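## 3. Materials and packing procedure

### 3.1 The bag

Soft-sided lunch bags are sold by outer dimensions, yet their usable space depends on how the fabric stands when the zip is undone. A rigid lunchbox has the same opening every time. A fabric bag has an opening which changes with the last thing done to it: how it was put down, where the handles fell, and whether one wall was pushed in by the hand that opened it. The present study deals with this second kind of container and with a small, fixed set of contents.

The main bag, listed in our records under the name Wostia, is a boxy, insulated model in navy fabric. It was chosen after a preliminary comparison with a second bag, Bilasus, which has a stiffer wall and a wider base. Bilasus stayed open without help in nearly all conditions and so told us little about the effect of wall shape. Wostia was softer at the top and was retained for the full series of 144 packings. Bilasus is referred to below only where the difference matters.

Before each packing the bag was brought to a standard starting shape. The upper corners were drawn apart and upwards until the body stood at its full height, and the base was pressed flat against the table. Wrinkles in the front wall were not smoothed out. Removing them by hand took longer than the packing itself, and they came back as soon as the first item was put in.

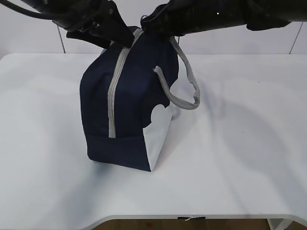
*Figure 1. The bag drawn up to full height, held at both sides of the top. Creases remain in the front wall, with a bulge towards the left.*

Full height turned out to be a poor guide to the size of the opening. When the top corners are pinched, the fabric between them tends to close into a line, and the mouth becomes long and narrow. Two settings were therefore noted for every trial: the height of the rim above the table, and the width of the mouth at its middle. The second was the better predictor of whether the food container would go in at the first attempt.

### 3.2 Resting shape and handles

The handles of Wostia are of thick woven cord, fixed near the top of the body. They are heavy enough to pull on the rim when the bag is otherwise empty. With a handle falling outwards, past the short end of the bag, the mouth is left clear and the upper wall on that side leans slightly with it. With a handle falling inwards, the cord crosses the mouth and is carried down with the first item. This second state accounted for most of the interrupted trials in the early part of the series, and after a review of those trials the handle position was made part of the starting conditions.
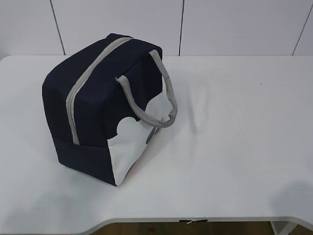

*Figure 2. The bag at rest on the table. The grey handle loops outwards past the white, scalloped side panel.*

The position of the bag on the table was left free within the left half of the working area, and its angle to the table edge was allowed to vary by a small amount. We had planned to fix the angle as well. A short trial on a Monday morning showed that the angle had no effect on packing time so long as the opening could be reached from above, and the plan was dropped.

The patterned side of the bag was useful as a reference. Because the light panel contrasts strongly with the navy fabric, it was easy to record which way the bag was facing and whether the body had twisted during loading. Twisting was entered as present or absent. It was judged at the lower corner of the panel, where the fabric is held by the base, and at the scalloped upper edge, where it is not. A bag was counted as twisted only if both had moved relative to the table. Movement of the upper edge alone was entered as lean. The two were treated separately in the analysis: lean can be undone by lifting the rim, while a twisted bag normally has to be put down again.

### 3.3 Contents

The contents were the same in all trials: one clip-lid food container, one pear and one banana. Toy fruit was used throughout so that shape and surface would stay constant over the series. The set was made up to represent an ordinary packed lunch with one bulky rigid item and two smaller items of awkward shape. No ice pack, bottle or cutlery was included. A pilot with cutlery was abandoned when a fork caught in the lining, and the lining had to be replaced.

The container, called Dendico in the trial sheets, has a clear body and a pale sage-green lid with locking clips. Its clips are the part most likely to meet the rim of the bag. A clip which is folded down adds little to the width of the container, but its lower edge forms a step, and soft fabric will ride up against that step if the container is lowered too close to the wall. The container was accordingly presented with its lid upwards and level, and lowered without turning.

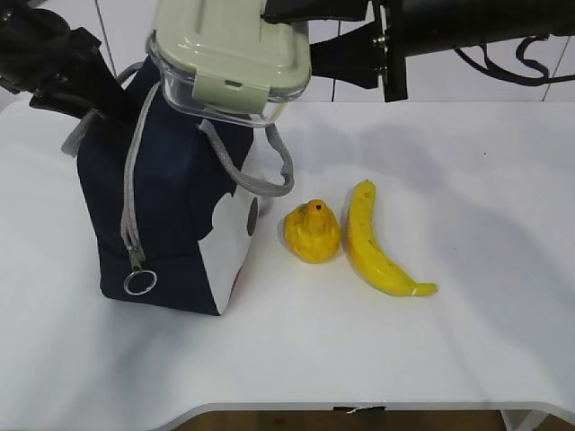 *Figure 3. The food container at the opening of the bag, lid upwards. The pear and the banana remain on the table.*

Tilting was allowed as a correction. If the container met the rim, it could be raised clear, tilted so that one short side led, and lowered again. A maximum of 3 corrections was permitted in any one trial. A trial that needed more was stopped, entered as failed and not repeated.

### 3.4 Loading order

The items were loaded in 4 orders:

- container, pear, banana;
- container, banana, pear;
- pear, banana, container;
- banana, container, pear.

The remaining possible orders were tested in the pilot and left out of the main series. They gave results too close to one of those listed to justify the extra trials. Orders were assigned in blocks, with an equal number of packings in each.

Loading was complete when all three items lay below the rim and the two sides of the zip could be brought together by light pressure. The zip was not closed in the main series. Closing time depends mainly on the zip itself, and including it would have hidden the smaller differences between orders.

A separate stability check was made with a test load of 1,000 g in place of the lunch set. The purpose was to find out whether the base would stay flat under a weight greater than that of the toy contents. It did so with the load placed centrally. With the load against one short end, the opposite end of the base lifted and the upper wall folded inwards, narrowing the mouth. We take this as a warning against drawing conclusions on heavier lunches from the timing data given here.

### 3.5 Observations on order

Loading the container first gave the steadiest results. It settled on the base, held the lower walls apart and left a clear space above for the fruit. The mouth still had to be held open for the container itself, but once it was in, the bag kept its shape well enough for the remaining items to be dropped in with no further support.

Loading the pear first was less reliable. The pear rolled to the lowest point of the base, and this was seldom in a corner. The container then came to rest on top of it at an angle, with one end of the lid near the rim. In several trials the two sides of the zip could not be brought together until the container had been lifted and the pear moved. With real fruit this order would also place the pear under a hard edge, although bruising was not studied.

The banana behaved differently. It has no tendency to roll far, and when placed first along a long wall it left enough width for the container to pass. The order banana, container, pear was therefore nearly as steady as the two container-first orders. It was slower, however, as the banana often had to be pushed against the wall before the container could follow.

Between the two container-first orders the difference was small. A banana laid across the lid formed a shallow cradle for the pear, whereas a pear placed first left the banana standing with one end above the rim. The second arrangement met our definition of complete loading only after the banana had been pressed down. For this reason container, banana, pear was adopted as the reference order in the later comparison with the Hamdan procedure, in which the bag is laid on its side and filled from the end.

### 3.6 Layout before packing

The arrangement of items on the table was varied less than the order of loading. In the standard layout the bag stood on the left and the loose items were placed to its right, within a short reach and without touching the bag. Contact between the items themselves was permitted. A banana resting against the container was a common case, and it was left as found, since people setting out a lunch do not usually separate things before packing them.

Contact had a cost in one situation. Where the banana overlapped a corner of the container and the container was due to be lifted first, the banana shifted on the table and had to be located again. The delay was short and is included in the packing times, on the grounds that it belongs to the task as it would be done at home. 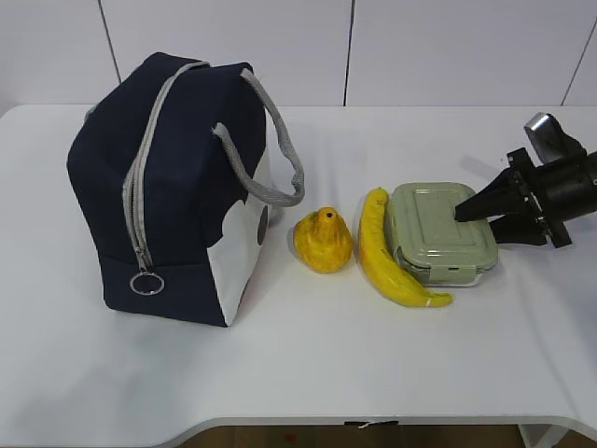 Which should be packed first in a soft lunch bag, the food container or the fruit?

The food container. It rests flat on the base and holds the walls apart, so the fruit can be placed on top without being pressed.

### 3.7 Limits of the procedure

The series covers one bag in detail and one set of contents. A bag with a stiff rim, such as Bilasus, would be expected to reduce the effect of loading order, and a taller container would be expected to increase it. Neither case was tested in full. The lining was at room temperature in all trials, and the stiffness of the wall after a night in a cold place is not known.

Wear may also have played a part. By the end of the series the front wall creased in the same places at each opening, and the rim needed less effort to hold apart. The blocks were spread evenly over the orders, so this should not favour any one of them, but the first and last blocks are reported separately in Section 4.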